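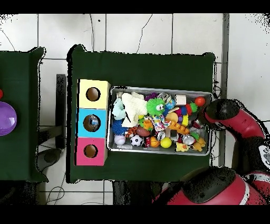 **Centro de Salud Comunitario Lisurano** · 20 jul 2019

1/ El Centro de Salud Comunitario Lisurano informa a sus pacientes y a la población en general de los cambios en el servicio de odontología y medicina familiar que entran en vigor con la apertura de la sede Fetinetti. Hilo con los datos prácticos.

2/ La nueva sede ofrece 2 consultorios dentales y 2 de medicina familiar. Las consultas de control prenatal y de vacunación continúan en la sede central, con el mismo personal y en los mismos horarios.

3/ Las personas ya registradas no deben abrir un expediente nuevo. El historial clínico es común a ambas sedes y puede consultarse desde cualquiera de las dos. Solo se pedirá actualizar domicilio y teléfono en la primera visita.

4/ Quienes acudan por primera vez deben presentar identificación con fotografía, comprobante de domicilio y, si la tienen, tarjeta del seguro médico. La falta de seguro no impide la atención – el área de admisión orientará sobre la tarifa según ingresos.

5/ Tarifa reducida: la consulta general tiene un costo de 40 pesos para los hogares inscritos en el programa. La limpieza dental, que incluye revisión y aplicación de flúor en menores, cuesta 200 pesos. Ambos importes se mantienen sin cambio desde febrero.

6/ Los comprobantes de ingresos se aceptan en original o copia. Para trabajadores por cuenta propia basta una declaración firmada en la ventanilla de admisión. La inscripción tiene vigencia de un año y se renueva en el mismo lugar.

7/ Las citas se solicitan por teléfono o en persona. Las urgencias dentales se atienden por orden de gravedad durante la primera hora de la jornada. Para dolor intenso con fiebre o inflamación de la cara, acuda directamente al servicio de urgencias del hospital.

8/ Rogamos cancelar con un día de antelación las citas a las que no se pueda asistir. El espacio se asigna de inmediato a la lista de espera, que en odontología infantil sigue siendo larga.

9/ Cómo llegar: la sede Fetinetti se encuentra en el barrio de Faduvmont, frente al mercado. La parada más cercana es Rana. El acceso para sillas de ruedas está en la calle lateral – la rampa de la entrada principal permanece en obra.

10/ Los menores de edad deben acudir acompañados de madre, padre o tutor legal. Si los acompaña otro familiar, se requiere autorización por escrito. El formato se entrega en admisión de ambas sedes.

11/ Las dudas sobre facturación, recetas y traslado de citas se reciben por mensaje privado en esta cuenta. No envíe por este medio resultados de laboratorio ni datos clínicos. Para esos asuntos, comuníquese con el área de expedientes de la sede central.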